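FOR IMMEDIATE RELEASE – 6/18/21

Walking from Brornelthorpe to Preltthorpe for the families of fallen service members

Well, I've gone and said it out loud, so now I have to do it. This November I'm walking the old rail trail from Brornelthorpe to Preltthorpe, all 268 kilometres of it, to raise money for the Kpodo Fund. The fund helps the kids of Defence members who died in service with school fees, uniforms, sports gear and the odd music lesson.

I'm no athlete (my knees would like that noted). I started walking after my brother's funeral as a way to get out of the house, and I just kept going a bit further each week. He served for years and loved a long walk with a terrible thermos of tea, so this felt like the right way to remember him.

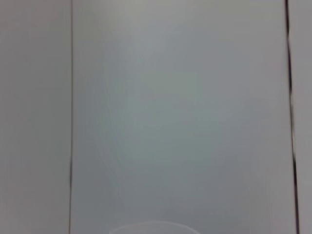

A plain grey surface with a thin dark seam.

I'll be on the trail for just over two weeks, carrying a small flag and a notebook. If you've lost someone and would like their name to come along, send it to me and I'll write it in. I already have 233 names, and I read a few of them out each morning before I set off. Some come with a story attached – a favourite footy team, a dog, a really bad joke – and I love getting those!

Every kilometre is up for sponsorship. You can back one or a whole day's worth, and I'm hoping to find some 2000 supporters before I reach Preltthorpe. Rurkau Bakery has kindly offered to feed me at the halfway point and will put the takings from its morning tea that day towards the fund. Please go and eat a lot of scones.

You're welcome to walk with me too. The last 3 kilometres are flat and sealed, fine for prams and wheelchairs, and they finish at the Preltthorpe cenotaph, where we'll have a short, quiet service and then a sausage sizzle. Bring a hat and a folding chair if you have one. Dogs on leads are fine. 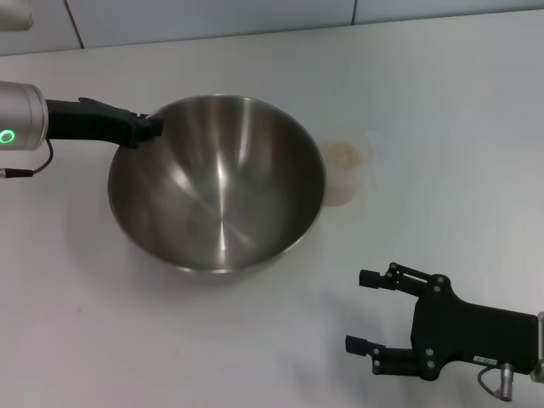

How to get involved

Sponsor a kilometre, send in a name or put your hand up for a stretch of the trail by contacting the Kpodo Fund office. Schools and clubs can ask for a collection tin and a poster. I'm also happy to chat with local papers and radio stations, before the walk or during it – I'll have my phone on me and plenty of time to talk.

Contact: Kpodo Fund office, Brornelthorpe | Copyright 2021 Kpodo Fund | Back to top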